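The cable car at Kisholm had been shut for wind all morning, so the woman who runs the walking tours up there had time to sit down with me over coffee and talk. I'd come with a page full of questions about the summit. She wanted to talk about everything else!

"People ride up, take the picture from the lookout, ride down and think they've done Kisholm," she told me. "And it's a great picture, go and take it. But the old stair path is still my favorite thing on the whole hill."

The path has 411 steps and starts behind the lower station, next to the ticket windows. She climbs it most mornings before the first group arrives, and she swears it's easier than it sounds. There are benches at both of the big turns, and the second one looks straight out over the Shawky valley. (I did it the next day in bad shoes and loved every minute.)
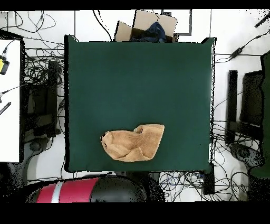

Brown towel on a green table top.

I asked when she would come if she were visiting for the first time. "April," she said, before I'd finished the question. "The slopes are in bloom, the mornings are cool, and you can get a table at lunch without waiting." Summer is busier and hotter, but she's fond of it too, mostly for the long evenings, when the lower gardens stay open late and the day crowd has gone home.

Getting there is simple enough. The number 38 bus runs from town to the lower station, and she tells everyone to sit on the left for the river views. Drivers should use the Tosteck lot and walk the last bit along the water. 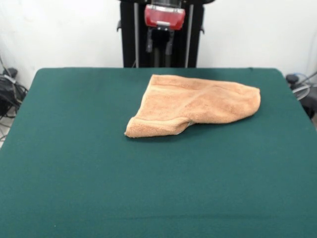 Several guests from her last tour told her they wished they had stayed overnight, and one reader, writing in after our first piece on the region, said much the same: two days was the least she would give it, with the second kept free for the villages on the far side.

My guide agreed so hard she nearly spilled her coffee. "Yes! Stay the night. Have dinner in the village, sleep in, and go up after the first rush." She likes the small guesthouses near the church, where breakfast comes with honey from the hill and more bread than any two people can eat.

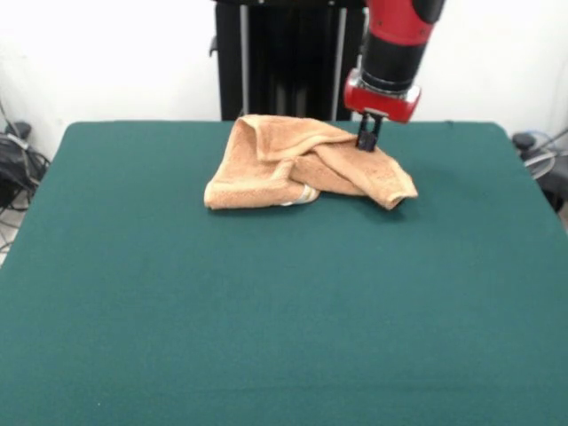 Food was the part of our talk I'd been looking forward to. The summit restaurant is fine for soup and a view, she said, but the stalls by the lower station are where she eats. Go for the potato pancakes. "Get there by 10," she said, "and you'll have them straight from the pan."

By then the wind had dropped and the first cabins were moving again, and she was already zipping up her jacket for the afternoon group.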